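Custberg, Aug 24, 2022 - Tazi has fixed the grip fault that stopped its bottle handling trials at Trimville. The hand failed to let go on command 2 times in 1000 cycles, and we're thrilled to have the cause: a timing error in the release signal!
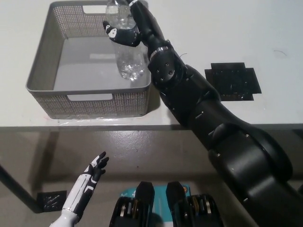 Nobody was hurt. "The stop button did its job both times," said test lead Abdelghani Gaber. A further 100 cycles ran clean.

Comments
Vidside: Good to see the numbers published.
pk: Will the older arms get the fix?

Contact Tazi press office | © 2022 Tazi | Back to top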